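Tuesday, September. Gripper build, bench 5

Refitted the Skalto fingers after lunch. Dušan Jurić reprinted the left one because the screw hole had gone oval. Servo limit is now 1635, was 471, and the fingers close evenly again.

Wrote a short pick list for the bin test — packaged food first, since the film is slippery and the pads have to cope with it.

1. Home the servo and check the gap by eye.
2. Start with the glossy snack packet on the white table, plastic bin to the left.

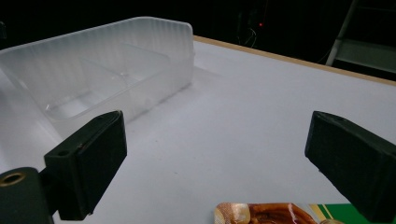 3. Log motor current every 1000 ms and save under Wusus.

Still to do: thread lock on the base screws, order spare pads from Fakard. Dušan has the key to the parts drawer.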